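Teach it by hand first

Posted Monday, June 9, 2025

I have been asked a few times this year which way I would go if I were starting again: move the robot through a job from a distance with a headset and controllers, or pick up a gripper with your own hand and do the job yourself while it records. My answer is the hand-held gripper, for nearly all bench work, and I think a lot of small shops are spending money on the other thing out of habit.

I work at Skelance, where we have a bench, two arms and not much floor. We started with remote control in February. Burgi Fuchs sat in the chair with the controllers and I stood by the stop button. We were trying to get an arm to handle thin slotted boards, the bamboo-coloured kind with shapes cut right through them. A person does this without thinking. You slide it a little, you get a fingertip under the corner, you turn it and put it down. Through the controllers, Burgi needed most of a minute to do what she does at home with a cutting board in two seconds, and she is the best operator we have.

The slowness is a nuisance, but my bigger complaint is what it does to the person. When you run an arm from a chair you stop behaving like someone who knows the job. You can't feel the table. You creep down, stop, look, creep down again. All of that creeping goes into the recording, and the robot learns to creep. We spent weeks trimming pauses out of demonstrations before Burgi pointed out that we were throwing away most of what we had paid for.

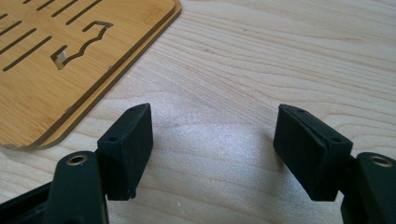 With the gripper in your hand, you keep your own timing. You come in at the angle you would normally come in at. If the pads scrape the table you feel it in your wrist and ease off, and the easing off is in the data too. I can teach a new person to do it in a morning. The controllers took two weeks, and some people never got comfortable.

Fabian Aebischer, who runs the robot cell at Prantl, disagrees with me on this and he has a fair case. His point is that a hand can do things an arm can't. I can twist my wrist into a position that would put the robot's elbow through a wall. I can lean around the table. When the arm tries to copy me it runs out of reach, and then the demonstration was worth nothing. With remote control, every motion in the recording is one the robot has already made.

He is right about that. We lost 11 demonstrations in one afternoon because I had been standing on the wrong side of the bench. But the fix was cheap. We taped a line on the floor, stood where the arm stands, and checked each recording against the arm's reach before keeping it. The check runs in the time it takes to set up the next try. I would much sooner throw out a few bad ones than collect slow ones all day.

The boards are a good test of all this, and I'd recommend something like them to anyone picking a first task. They are flat and thin, so there is little to grab. The slots give the camera plenty of edges to look at, and some of those edges are no use for gripping. Where you approach from matters a great deal. Our early recordings were mostly from one side because I am right-handed and lazy, and the robot became right-handed and lazy as well. Now we shift the board or our own starting point between tries, even when it feels pointless. 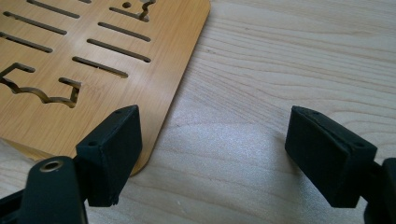

Fingers open at the corner of the slotted board.

There is a money side. I won't print prices that will be wrong by winter, but the remote setup ties up an arm for as long as you are collecting. The hand-held one doesn't. Both of our arms can be doing paid work while someone at the next bench records. We collected 700 usable demonstrations that way, with four people taking turns, and the arms missed no shifts. For a place our size that settles most of the argument.

Réjean Wong at Wolville told me his crew went the same route and then got sloppy, and I believe it, having watched us do it too. The gripper is so easy to use that people stop paying attention. They chat. They bump the table. They do the job four different ways in a row and don't write down which was which. A chair and a headset at least make you feel like you are doing something serious. So you need rules, and they should be dull ones. Same start position. Same end position. Wipe the pads. If you fumble, finish the try and mark it as a fumble, so that someone can decide later if the recovery is worth keeping. I like to keep some of those – a robot that has only seen clean work has no idea what to do after a slip.

I'd still use remote control in a few places. Anything hot, anything sharp, anything where the force is more than a person should be handling. It also has a use at the end, when the robot mostly knows the job and keeps failing at one spot. Then you want to take over on the real arm, get it past the trouble and hand it back. Burgi does this for us now and it suits her far better than the long days in the chair did. 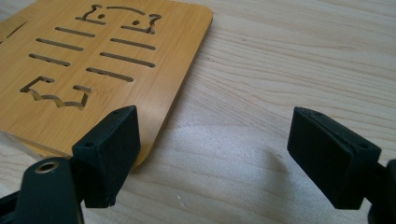

Do you need someone with robot experience to record the demonstrations?
Pick the person who is good at the job. Our steadiest recordings come from Alois Danzer, who spent years packing orders and had never been near an arm. He learned the gripper before lunch, and his tries look almost the same from first to last.

That last part is where I expect the most pushback. Some engineers like to do the showing themselves, and I was one of them. My recordings were full of little tricks I thought would help the robot, and they were harder to learn from than Alois just doing it. If you have someone in the building who already does the work well, put the gripper in their hand and pay them properly for the time.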